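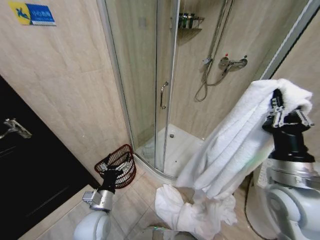

Seung-woo Koo cleaned rooms at a 40-room inn for years before he opened the Flosero, and he still can't walk past a crooked bath mat. "I fix them at my sister's house," he told me, laughing. "She hates it!"

I asked what guests complain about most. Noise, I figured (it's always noise for me). "Pillows," he said. "I bought 300 of them the first December, all too flat. I slept on one for a week and my neck was a mess."

So what does he do on his own vacations? "I strip the bed before I check out. My wife goes and waits in the car."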